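Skatard Housing Retrofit: Progress Report to the Kekavent Fund
Period covered: to the end of October
Prepared by: Anneliese Bauerfeind

1. Status

Work package 2 (loft insulation) is complete. Work package 3 (ventilation) is under way and four weeks behind the programme agreed in the grant letter. Spending is within budget. No change to the total award is requested.

2. Loft insulation

All 40 homes in the first phase have been insulated to a depth of 300 mm. Loft hatches were draught-stripped at the same visit. In two homes the existing cable runs had to be lifted clear of the new material, and the extra labour was charged to contingency.

3. Ventilation

Extract fans have been fitted in 21 homes. The delay comes from the duct adaptors, which arrived in the wrong diameter and were returned. The replacement batch has been checked against the drawings. Fitting resumes in November, with two crews in place of one. 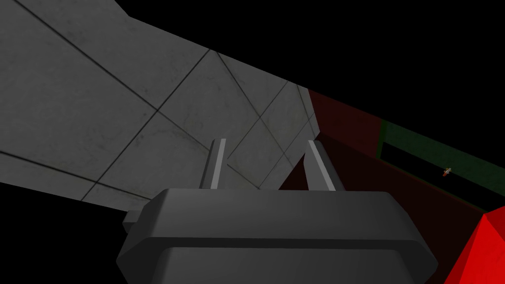 Haoran Tian asked whether the fans would be left on continuous trickle or controlled by humidity, and noted that tenants on prepayment meters tend to switch off anything that runs all day. The specification is for humidity control with a manual boost. The setting will be recorded on the handover sheet for each home, and isolator switches will be placed above door height.

4. Monitoring

Temperature and humidity loggers are in place in the living room and main bedroom of each monitored home. Readings are taken every hour. One logger stopped recording and has been replaced; the gap will be marked in the data set and no values will be filled in. Analysis will begin after the heating season.

5. Finance

Invoices for loft materials have been paid in full. The ventilation contractor has been paid for completed homes only. The revised cash flow is attached as Annex B.

6. Next period

Complete the remaining fans. Issue handover sheets. Agree access dates for the second phase with the tenants' liaison office.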